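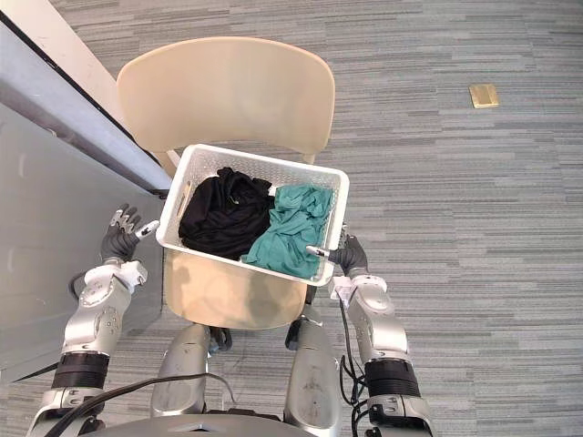
Laundry basket on a plastic chair, with a black item and a teal-green one in it.

Keeping the basket off the floor

Most of the bending on laundry day comes from the basket. It goes down on the floor beside the machine, down again beside the line, and down once more in the room where the folding gets done. A chair next to each of those spots saves your back and costs nothing if you already own the chair.

Which chair

A moulded plastic chair is the easiest to live with. It can be wiped, it can go outside, and damp washing won't mark it the way it marks timber or a fabric seat. Set the basket down and give it a push from each side before you load it. If it rocks, turn it ninety degrees or try a different chair. Avoid anything on castors.

On carpet, check that all the legs are sitting flat. On tiles or a laundry floor that gets wet, put an old bath mat underneath.

Loading

Put heavy things in first and spread them along the length of the basket. Jeans and towels piled at one end will tip it. Don't fill past the rim if you are going up or down steps. Sleeves hanging over the front catch on door handles, so tuck them in before you lift.

Baskets with small holes in the sides let air through, but a wet load should still come out within the hour in warm weather. In February I don't leave it 15 minutes.

Darks and colours

Black and strong greens or blues can share a cool wash once they have been through a few times on their own. New ones should be washed separately. To test a garment, wet an inside seam and press it with a white tissue. Any colour on the tissue means it goes in by itself. Turn black clothes inside out for the wash and dry them in the shade.

Cleaning the basket and chair

Lint and soap build up in the holes. Stand the basket in the laundry tub with warm water and a squirt of dishwashing liquid, leave it while you have a cuppa, then go over it with an old nailbrush. Rinse and dry it upside down.

Pale plastic chairs show every smudge. Bicarb on a damp cloth takes off most of them. Skip the scouring pads, which scratch the surface and give the dirt somewhere to sit.

Katalin Barta
September 30, 2020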